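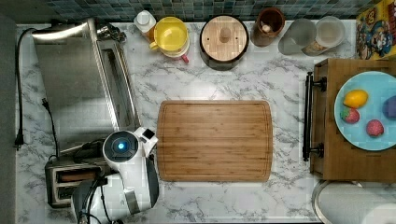 4. What changed at the counter

I'll say up front that I went into Buschmann expecting to write about jobs. The kitchen in Eston feeds a small conference center, the arm had been in since January, and I had a whole interview guide full of questions about hours and contracts and who was worried about what. People answered those politely and then went straight back to talking about the counter. Where things go on it, who gets to move them, who has to wait. So this section is about the counter, and the contract questions have shrunk to a few lines in Section 5.

The material comes from 165 minutes of recorded interviews, my own notes from standing in corners, and the task log, which had 990 entries by the time I stopped copying it. A task here means anything the arm was asked to do from one press of the start button to the next stop, so a fetch that got interrupted and restarted counts twice. Jannik Kramer, who looks after the log, thinks that inflates the total. I agree with him, but I've left it alone so the numbers match the ones the kitchen uses.

4.1 Keeping things where they are

Before the arm, the breakfast counter was a free-for-all (Heike Stüber's word, and she runs the morning shift, so I trust it). You shoved the canister over to make space and the next person shoved it back. With the arm on the counter, that kind of shoving costs somebody a restart. The crew ended up with what they call the back row: everything tall goes against the tiles and stays there, and the cutting board gets the open part in front.
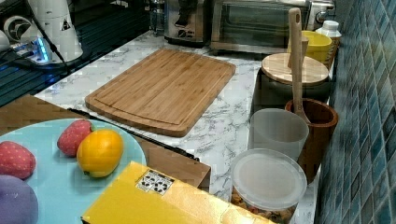

Heike told me the back row took longer to settle than anything technical did. She'd come in at six and find that the evening crew had put the utensil holder down wherever their hands happened to be, and she'd move it before she even took her coat off. She wasn't angry about it, exactly. What bothered her was that tidying for the arm had landed on whoever came in first, and that was nearly always her. It didn't show up on any task sheet. When I looked through the log for it I found nothing, of course, as the log only starts once the start button has been pressed.

I think of this as setup work, and I'd argue it's the biggest single change at the site. It is real work, it takes skill (you need to know what's going to be in the way of what), and it moved from the end of the shift to the beginning without anyone deciding that it should. Knut Baumgart, on evenings, saw it quite differently, I should add. He felt the evening crew had been handed a rule about putting stuff away that they'd never been asked about. "I clean a counter so it's clean," he said. "Now I clean it so it's the same."

4.2 Watching up close

The second thing that changed is where people look. There are 2 views on the monitor by the door, one from over the counter and one from the wrist, and the wrist view is by far the favorite. I hadn't expected that at all! It shows so little. In Figure 3 you get part of the board, a lot of marble, and the gripper above the steel appliance with the black knob close by, and that's pretty much your lot. You couldn't tell from it what else is on the counter.

But the crew reads it for distance. Angus Tautahi, who trained most of them, would stand at the monitor and call out "close, close, okay" while somebody else kept a hand near the stop button. After a few weeks they were all doing it, out loud, even when they were alone in the room. I caught myself doing it too. Knobs got the most calling out, then board edges, then anything with a lid.
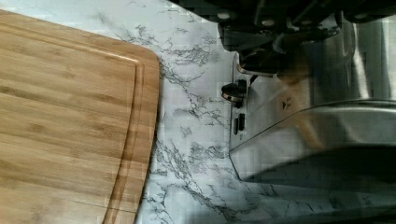

4.3 Who gets to press stop

On paper, everybody does. The sheet taped up by the door says so, and Angus said it again at every training session I sat in on. In practice the newer people held back, and when I asked why, the answers had less to do with the arm than with the log. A stop leaves an entry with a time and a shift on it. Roughly a third of the people I talked to brought this up before I did, and two of them asked me whether I could see who had stopped what. (I couldn't. The log doesn't hold names, only shifts, but on a shift of three that isn't much cover.)

The cases they described were mostly edge cases in the literal sense. The gripper finger comes down near the rim of the cutting board, right where the bamboo meets the marble, and from the wrist view it's hard to judge how much room is left.

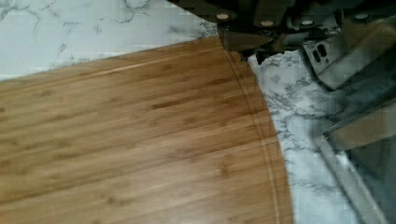
Heike stops it every time at that point, has a look, and starts it again. Knut lets it run. Both of them told me theirs was the normal way to do it, and both thought the other shift's numbers looked odd. Detlef Hamann, who manages the site and reads the monthly totals, had assumed the morning arm had a fault. He'd already asked the Wetach office about a service visit when Jannik pointed out that it was the same arm in the evening.

After that the stop entries were split into "fault" and "check," which the morning crew liked a lot. Knut still thinks it's one button too many. I don't have enough entries from after the split to say if the newer people stop more often now, so I'm leaving that for the follow-up at the Gunent kitchen, where the two kinds of stop will be separate from the start.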